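Visitor cards and a new floor: pictures from the Nomero open day

18/03/2021 | by the Zarus page editor
14 comments | 30 shares

We opened the doors of the Nomero hall for one afternoon, and most of us were busy with the guests and with the coffee. The visitor cards were prepared by Stitonik, who also print our programs, and this year they are on thicker paper than before. The old ones were bent already before lunch.

Giving out the cards took longer than we planned. We had one desk for all the guests, and the line was at times about 30 people long. In June we will have 2 desks, and the cards will be sorted by family name.

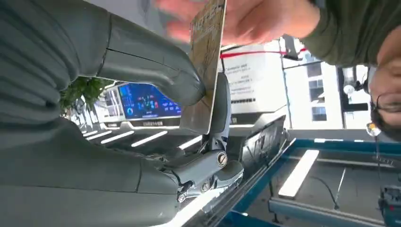 Do I need to give my card back when I leave?
You can keep it, and the same card is good for the next open day in June.

After the cards, the question we heard most was about the floor. The carpet was laid by Lai in the winter, and it replaced the old tiles, which were loud when chairs were moved. The work took 7 days - two more than in the offer, but we are content with the result. A guest who sat in the back row wrote to us that she could hear every talk well, also when people were coming and going.

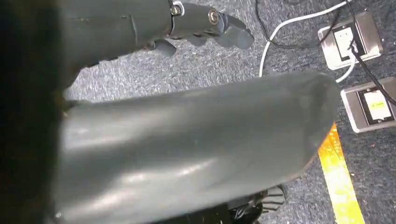

Gray carpet, with a black cable running over it.

If you took pictures of your own at the open day, please send them to the Zarus desk and we will add them to the page. Lost things - we have one umbrella and a pair of gloves - can be picked up in the office until the end of the month.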